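Ritchie gets its laundromat back, and I have opinions about the dryers
May 31, 2023

Well, the paper came off the windows at the old Flimura laundromat on Larer Street this week, and I was there before nine with two bags and a roll of quarters I didn't need. More on the quarters in a minute.

If you moved to Ritchie in the last year or so, you might not even know we had a laundromat. It shut in August after a pipe let go over the back row and took out half the ceiling, and the sign on the door said "back soon" for so long that somebody wrote "how soon" under it in pen. Since then those of us without hookups have been driving out to Ekell, or begging friends, or doing what I did in January and washing jeans in the bathtub. (Don't. They weigh as much as a calf and they take three days to dry.)

The new owner is Kulap Saithong, who used to run the alterations counter next to the pharmacy and still does hems if you catch her in a good mood. She bought the building last fall, spent the winter fighting with it, and looked pretty tired when I cornered her by the soap machine. I asked what took so long and she laughed at me.

"The floor," she said. "Then the drains under the floor. Then the floor again, because of the drains."

The town put in $3,310 from the storefront repair fund, which paid for the new front door and the ramp and not much else. The rest came from Saithong and the bank. She wouldn't give me a total and I did ask twice.

So what's different? Mostly it's brighter. The brown paneling is gone, and good riddance. There's a long folding counter down the middle where the row of broken top-loaders used to sit, and there are hooks at the end of it for hanging shirts, which I've wanted in that place for as long as I've been going there. The washers are all front-loaders now. Four of them are the great big ones that'll take a king comforter, and I watched a man feed an entire tent into one with no trouble at all.

Now the quarters. You can still use them in the washers, but the dryers only take a card that you load up at a machine by the door. The card costs a dollar and you get the dollar back if you turn it in. I grumbled about this for a good ten minutes to anybody standing still. Then I used it and it was fine. It took my twenty on the second try. If you've got a coffee can of quarters at home like I do, bring it for the wash and bring paper money for the dry.

A wash runs $3.25 in the regular machines and $6 in the big ones. Drying is a quarter for five minutes, same as before the pipe, and I'll admit I was braced for worse. The dryers run hot, though! I set mine for forty minutes out of habit and could have quit at twenty-five. My good towels came out crunchy. Start low and check.

I should say something about the parking, because I know I'll hear about it. There are still only the spots out front plus the strip along the alley, and the alley strip floods when it rains. Saithong says she's talking to the people who own the lot behind about sharing it in the evenings. Nothing's signed. For now, if you've got a heavy load, pull up on Larer, put your flashers on, run it in and then go find a place to park. That's what everybody was doing this morning and nobody got yelled at.

One more thing that I think is a really nice touch — there's going to be a shelf for orphans. Anything left behind in a machine gets set out there for two weeks, and after that the wearable stuff goes to the clothes closet at the Methodist church. The old place had a cardboard box under the sink that no sane person would reach into. I lost a very good hiking sock to that laundromat years ago and I still have the other one, so you'd better believe I'll be checking the shelf.
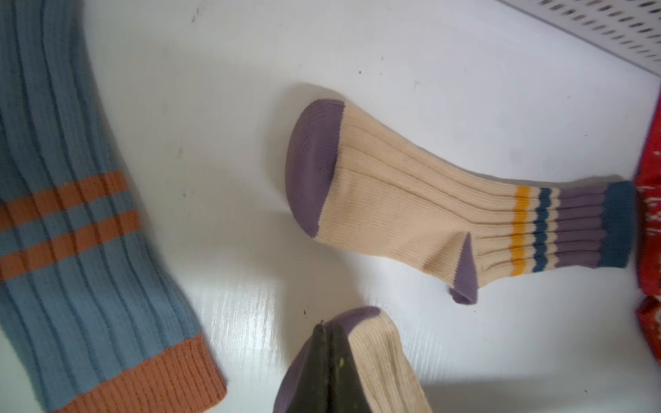 The church is happy about it too, by the way. The clothes closet handed out 1,656 items last year, and the woman at the desk told me 686 of those were for kids. What they run short on is the boring stuff, meaning socks, undershirts and pajamas, and they can take socks used as long as they're clean and matched. So if you're standing at that nice long counter with a pile of things your children have outgrown, you could do worse than put them in a bag and walk them over. The closet door is around the side, past the bike rack, and there's a bin if they're closed.

Hours at the laundromat are six in the morning to ten at night, every day, with the last wash at nine. Saithong or her nephew will be there until suppertime, and after that it's on a camera and a phone number taped to the change machine. She's hoping to start drop-off wash and fold by August if she can find somebody to hire for the mornings. She's looking now, so if you're an early riser and you can fold a fitted sheet, go in and talk to her. I can't fold one, and I'm not learning at my age.

The bathroom works. The snack machine doesn't yet, but the coffee's free through the end of the week and it isn't bad. Bring your own cup if you want more than three swallows.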